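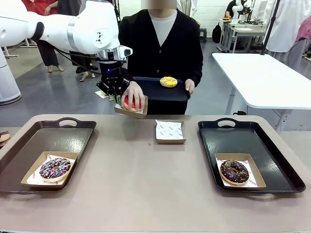

*Fig. 1. Single arm, parallel gripper, above a red-glazed donut in a paper tray.*

## Handout 4: Notes on the Plernham demonstration visit

Read with the lecture notes on grasping. The visit to the Plernham open day in March counts towards the practical part of the module. The task shown was the sorting of donuts between serving trays and paper-lined boxes.

### 4.1 Why food is awkward

A glazed donut has a soft body and a surface that marks easily. Gripping force has an upper limit set by the product and a lower limit set by its weight and the friction available. The gap between the two may be small. Position control alone takes no account of either limit, so the usual approach is to add a force limit or a compliant fingertip.

Sharing the workspace adds a further problem. When a person holds the item, its position is not fixed, and any pose estimate ages from the moment it is made. 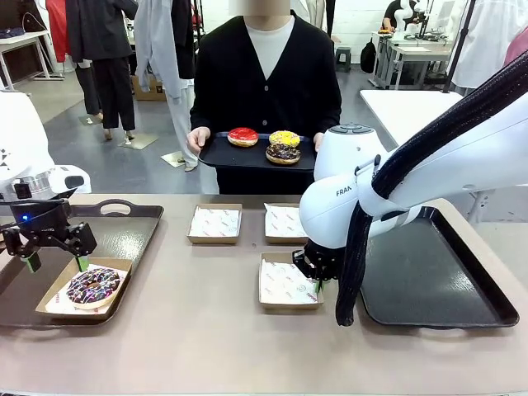
*Fig. 2. Two arms at the table. The right gripper holds the edge of an empty box; the left is just above the rear edge of a filled one.*

### 4.2 Two arms

Compare Fig. 2 with the single-arm case in 4.1. Points to note:

- The box is light and shallow. A grasp at one edge leaves the far side free to tilt or slide.
- Both arms must be planned against each other as well as against the table - a path that is safe for one may block the other.
- The cable sleeve on the right arm hangs past the gripper. Cables are often left out of the collision model, and should not be.

The Penden data sheet used in the exercise class lists 1,632 logged grasp attempts, of which 356 are marked as failed. Work out the failure rate before the next session. The sheet does not separate box grasps from donut grasps.
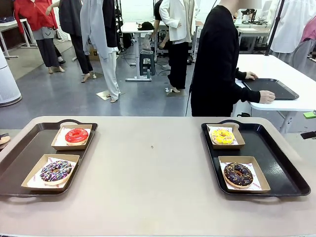
*Fig. 3. Four donuts, each in its own paper boat, two to a tray.*

### 4.3 Describing the end state

For the write-up, define a finished layout that could be checked by a program. "Two boats per tray, one donut per boat" is a usable start. Add a tolerance for position and state what happens if a boat is askew.

Length: 2 pages, with one diagram. The exercise carries 30 marks.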